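How to write a submission to a trade agreement inquiry (without losing your weekend)

I've put in eight of these now, starting with the one on the Rirura services deal, and I still get people at the Flilleck library group asking me how on earth you'd begin. So I've written it down!

Start with the terms of reference. It's usually a page or 2 on the inquiry's website, and it tells you what they're willing to hear. My first go was a long rant about fishing quotas when the inquiry was only looking at recognition of trade qualifications. Straight in the bin, I'd guess.

Next, don't read the whole treaty. The Rirura text ran to 174 pages and most of that was tariff schedules. Go to the contents, find the chapter that touches your work or your town, and read that one properly with a pencil. Then check the side letters, where the good stuff often hides (labour rules, visas, who settles a dispute).

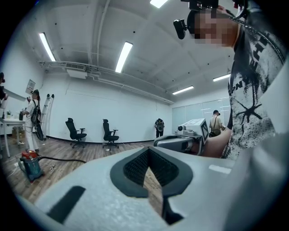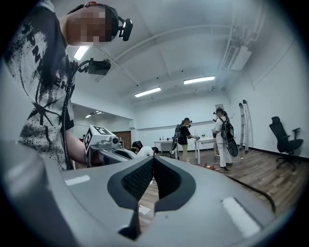 A message from Fonseca reader Tirnunton asked whether you need to be a citizen to put one in, and said the form had a box for it that seemed to be compulsory. My answer is to ring the inquiry office and check, as the rules vary. I've always found them pretty friendly on the phone.

Now the writing. Put your main point in the first paragraph, and number your paragraphs so the members can refer back to them. Say who you are in a line, say which article you're talking about, then say what you'd like changed. "Article 8 should include a review after two years" is something they can pick up and use. "This deal is a disgrace" gives them nothing to work with, even if you're right.

Then write a summary, 200 words at most, and stick it at the top. I do mine last, usually with a cup of tea and a bit of swearing.

Save it as a PDF, take your home address off the main document (it goes on the cover sheet), and send it before the closing day. The upload page crawled on me last October, so I email a copy as well and keep the receipt.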